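Lonent: a little data set of amateur match calls

Hi! I put this together over one long winter of listening to people shout about sports. Lonent is a set of text transcripts from local radio and club streams, mostly soccer, with some rugby league and a bit of indoor bowls that I couldn't bring myself to throw out (the bowls people are wonderful).

What you get

There are 64 matches, cut into 2732 clips. Each clip is one stretch of talk, from a few words up to a couple of minutes, with the score at the time, the match clock, and a tag for what's going on: goal, foul, stoppage, crowd, chatter. Chatter is the biggest tag by a mile. If you've ever listened to a second-half stream from Korkthorpe in the rain, you know why.

Everything sits in plain CSV files, one per match, plus one called matches.csv that ties them together. Open them in whatever you like. I use a spreadsheet and a short script.

How the tags were made

By me, on headphones, usually after 9 p.m. I went through the whole set once, then went back over 272 clips a month later without looking at my first answers. I changed my mind on 25 of them, nearly all of them foul versus stoppage. Commentators go quiet when a player is down and then talk about something else entirely, so I get why it's messy. If you only care about goals, you'll be fine!

Names

Player names are swapped for shirt numbers and club names for codes. I kept "Boris" in because it's what one crew calls the wind at their ground, and half their jokes make no sense without it.

Known problems

The clock is off in the older streams, sometimes by a full minute. Extra time is written as 90+ in some files and as 91, 92 and so on in others (sorry, I'll fix it in the next version). Crowd noise isn't transcribed, only tagged.

Page header picture 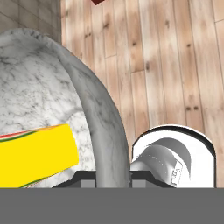 Computer render: white marble-textured shape and a yellow package

Loading it

Run tesfamariam.py from the main folder. Tesfamariam is just my name for the loader, and it does three things: reads matches.csv, joins the clips, and drops empty rows. Add --goals if you want goal clips only. It doesn't need anything beyond a normal Python install.

Using it

Free for research, school projects and messing around. Please don't use it to try to work out who the players are. If you find a bad tag, open an issue with the match code and the clip number, and I'll get to it between fixtures. Bowls corrections go to the front of the line.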